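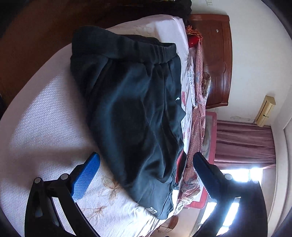 Ticket 130: Garment folding on beds, rule set conflict

Opened by: Hayley Tapley
Assigned to: Thierry Boyer
Project: Lollmont
Status: Resolved, pending edit to guide
Date: January 26, 2026

Problem
Episodes with dark pants on a bed are being rejected at review under rule 2 (work surface clear of unrelated textiles). More than 20 rejections in the current batch. Operators report that the rule cannot be met on a made-up bed with quilts and covers on it.

Log
Tapley: Rule 2 was written for tables. Reviewers are applying it to bedding. Requesting a ruling.

Boyer: Confirmed. The checklist has no surface type field, so every episode gets the table wording. Bedding pushed toward the headboard or to one side should pass if it does not lie on the garment.

Kofler: What about hands? Skin is visible next to the gripper arms in several episodes.

Boyer: Allowed. The rule covers contact with the garment by bare fingers. Skin at the edge of the view is not contact.
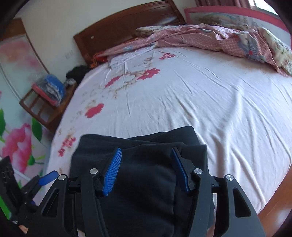

Fig. 2. Black garment folded on the sheet, quilt at the head of the bed. Pass under the revised wording.

Resolution
1. Rule 2 now reads: "Nothing unrelated may lie on or under the garment. Other bedding may stay on the bed."
2. Add surface type to the review checklist (table, bed, floor).
3. Requeue the rejected bed episodes. Do not re-record.
4. A second gripper in view is not grounds for rejection.

Open item
Printed sheets are not covered by the new wording. Kofler to draft text for the March revision. Ticket stays linked until the guide is updated.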